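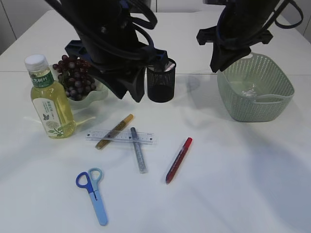 Zatent Two-Arm Table Kit, with the Zadero training method

The Zatent kit is a table station for teaching two arms to tidy small everyday objects. It comes with the Zadero software, in which we deliver the learning method from our own research. Customers who have their own arms can order the software alone.

What the method does

Most policies for two arms learn both arms together as one long list of joint values. This works well when the table always looks the same. When the objects change place, the two arms often start to disturb each other. In Zadero every arm has its own policy, and a small third network decides which arm has the right to enter the shared middle zone. We call this network the gate. The gate is trained from the same demonstrations, so the operator does not need to label anything by hand.

The test table

We wanted a table which looks like a desk at home. Pens, a marker, a clear ruler, children's scissors with a covered blade, a bottle of tea and a bowl of grapes share one white surface with a mesh pen holder and a green basket. Thin things are the difficult part. A transparent ruler has almost no color of its own, and a pen which rests on top of it changes the height of the grasp.

Results

We recorded 2204 demonstrations for training and then ran 900 test trials with new arrangements of the objects. The joint policy, trained on the same data, was our comparison. Zadero had fewer stops caused by the arms coming too near to each other, and it finished more tables without help from the operator. The advantage was biggest when the pen holder and the basket stood close together. For one object alone on the table we did not find a clear difference, and for such work the simpler policy is enough.

Known limits

The gate is careful. Sometimes one arm waits although the way is free, and this makes the full task slower. Soft items, for example a crumpled tissue, are still grasped less surely than hard ones. We did not test with liquids in open cups.

What is in the package

Two arms with black grippers and mounting brackets
Fixed camera and holder
Zadero software, license for 6 computers
The trained policy and the demonstration data
Printed setup guide

Table surface and objects are not included. The order number of the full kit is 3416.

Before you order

Please measure your table and send us the height of the mounting beam. The software runs also with the Bae controller, but the cable set is different, so write this in your order. Technical questions about the gate go to Fedir Onyshchenko at Tostimwood, who wrote the training code. He answers in English and Ukrainian.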